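Drultgate Small Items Set
README
Last edited 12/5/20 by Lindsay Dunstan

What this is

Drultgate is a set of small household and toy items sorted between two gray bins. This file covers the items, the bins, the item list and how to cite the set. The folder layout is in a separate file, layout.txt.

Items

There are 80 items in the list, bought or collected by Sachiko Yoshida and Abena Akpalu. Most are toys, blocks and small plastic pieces that fit in one hand. The rest came out of desk drawers. Each item has a short name, a main color and a size class (S, M or L). Names are kept plain, so a toy animal is listed as "dinosaur, purple" even if the package called it something else.

Anything that broke was taken off the list and its number was not used again. That is why the numbers run past 80. 13 items were retired this way, most of them thin plastic parts.

Bins

Two large rectangular bins are used, placed end to end so the rims meet. In the notes they are called front and back. Items start in one and end up in the other, and the next round goes the opposite way.

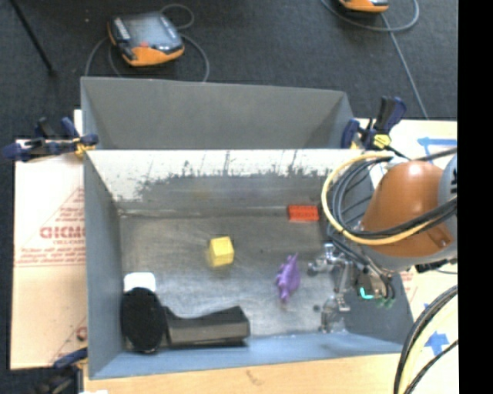 The bins were bought used from Clevholm and have been in service since July. They were not repainted. Scratches and scuffs on the walls and floor are normal and are not logged as damage. Dents deeper than a fingertip are logged, in bins.csv.

Rounds

A round is one full transfer from bin to bin. There are 300 rounds in this release. Items were drawn from the list by number and tipped in by hand - no one arranged them afterward. Pieces do end up against the walls and in the corners, and they were left there. A round was stopped after 60 minutes whether or not the bin was clear.

Fields in items.csv

item_no - number on the list
name - short plain name
color - main color only
size - S, M or L
retired - yes or blank

Known problems

Color names were not checked against a chart. Yen-ting Shih and Ryota Tanabe did half the list each, and they don't agree on where red stops and orange starts. Search for both.

Some black items have no useful name beyond their shape. These are marked "misc black" and should be fixed in the next release.

Citing

Please cite as "Drultgate Small Items Set, Dunstan et al." and give the release number. Corrections to the item list go to Lindsay Dunstan.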